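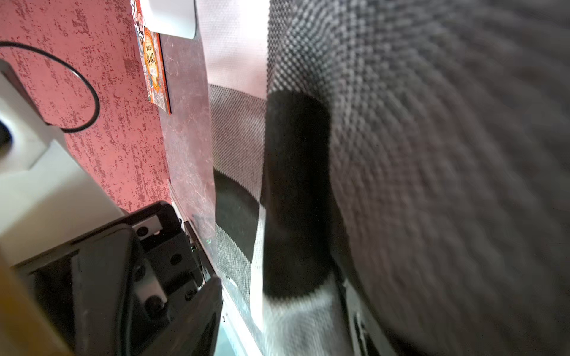

From: Yolanda Kasprzak
To: Flengate Packers list
Subject: Re: mesh bags and pouches, how do you keep them sorted?

Zerrin Dursun wrote:
> Hi all, I've got to the point where every small thing I own lives in
> a grey mesh bag, and I can't find any of it. The Okabe pouches all
> look the same from the outside. Does anyone label theirs, or do you
> just unzip the lot every time? Also, has anyone washed one? Mine has
> had a muesli bar in it since May.

Hi Zerrin,

Oh, I feel this one! I went through a stage of buying mesh everything (the shop at Stunuvgate had them at 2 for the price of one, so you can guess how that went) and ended up with a cupboard full of dark grey lumps.

Labels on the mesh itself were hopeless for me. Sticky ones peeled off in the first week, and the iron-on sort scared me a bit after I saw what a warm iron did to a corner of the little one. What I do now is tie a bit of coloured wool to each zip pull. Red is chargers, green is first aid, yellow is snacks, and anything with no wool on it is fair game for socks. My sister reckons it looks like a craft stall but she's stopped asking me where the bandaids are.

The other thing is to go by weave. I keep the really fine mesh for flat stuff like maps, tickets and booklets, and the coarser bags for clothes. Paper corners poke through the coarse stuff and then you've got a hole you can put your thumb through. Ask me how I know.

As for washing, yes, plenty of times. Cool water in the laundry tub, a squirt of wool wash, and a soft toothbrush along the seams (that's where your muesli bar will be!). Dry it in the shade. I wouldn't put one in the dryer, the Eredell one I tried came out a funny shape and the zip has never been right.

If you want the wool, I've got over 100 metres of odds and ends here and I'm happy to post you some. Just send me your address off list and tell me which colours you'd like.

Cheers,
Yolanda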